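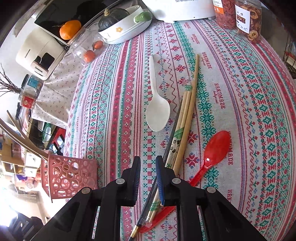 Greifer über den Essstäbchen, Tischdecke mit Kreuzstichmuster.

25. Juni 2021

Den ganzen Vormittag an der Greifschätzung gesessen. Das Problem ist dasselbe wie gestern: Liegen mehrere dünne Teile schräg nebeneinander, macht die Segmentierung daraus ein einziges Objekt. Stäbchen und Pinsel bekommen eine gemeinsame Maske, die Hauptachse stimmt noch halbwegs, aber die geschätzte Breite ist unbrauchbar. Der Planer öffnet dann die Finger bis zum Anschlag und setzt in der Mitte des Bündels an, egal welches Teil ich anfordere.

Die Löffel machen keine Schwierigkeiten. Beim roten hatte ich wegen des durchscheinenden Kunststoffs mit Ausfällen gerechnet, die Maske ist aber sauber. Der weiße ist auf der hellen Decke etwas schlechter, am Stiel franst die Kante aus. Reicht trotzdem für einen Griffvorschlag.

Die Tischdecke ist ein eigenes Kapitel. Die Zickzacklinien und der rote Schriftzug HANDMADE liefern dem Tracker jede Menge Merkmale, nur eben überall die gleichen. Das Muster wiederholt sich, und beim Abgleich springt die Pose um genau einen Streifen weiter. Habe 200 Bilder von Hand durchgesehen und die Sprünge markiert. Danach den Abgleich so geändert, dass er Kandidaten verwirft, die zu weit von der Vorhersage der IMU liegen. Schwelle erst auf 80 Millimeter, das war zu großzügig. Mit 50 sind die Sprünge weg, dafür verliert er bei schnellen Drehungen kurz den Anschluss. Lasse es vorerst so.

Mittags mit Beverley Cosgrove telefoniert. Sie sitzt in Tastport an der Planerseite und will die Griffbreite nicht mehr als festen Wert, sondern als Verteilung. Ich bin dafür, aber dann muss das Nachrichtenformat in Irkis geändert werden, und das haben wir im Februar schon einmal getan — mit zwei Wochen kaputter Aufzeichnungen als Folge. Wir haben uns auf ein zusätzliches Feld geeinigt, das alte bleibt stehen. Sie schreibt den Entwurf, ich passe den Parser an.

Nachmittags die Verzerrung noch einmal angesehen. Zum Rand hin biegen sich die Streifen der Decke stark, und dort liegen auch die schlechtesten Breitenwerte. Ich hatte bisher das ganze Bild entzerrt und dann segmentiert. Jetzt segmentiere ich im Rohbild und rechne nur die Maskenränder um. Läuft schneller, und in der Mitte ändert sich fast nichts. Am Rand muss ich erst neu kalibrieren, bevor ich etwas dazu sagen kann.

Für die durchsichtige Hülle mit den kleinen Pandas um die Stäbchen habe ich noch keine Lösung. Das grün-weiße Muster wird als eigenes Objekt erkannt, der Rest der Stäbchen als ein zweites. Soler meint, man solle solche Fälle aus dem Training nehmen. Das will ich nicht. In einer normalen Küche steckt ständig irgendetwas noch halb in der Verpackung.

Abends das Training neu gestartet, 1.590 Sequenzen, mit der geänderten Maskenumrechnung. Chiang hat den Rechner bis morgen früh freigegeben. Die ersten Verlustwerte sehen normal aus. Den Parser habe ich nicht mehr geschafft, nur den Branch angelegt und einen Test geschrieben, der noch fehlschlägt.

Morgen: Kalibrierung, dann Parser. Beverley wegen der Einheiten fragen, im Entwurf stehen Meter und bei uns Millimeter.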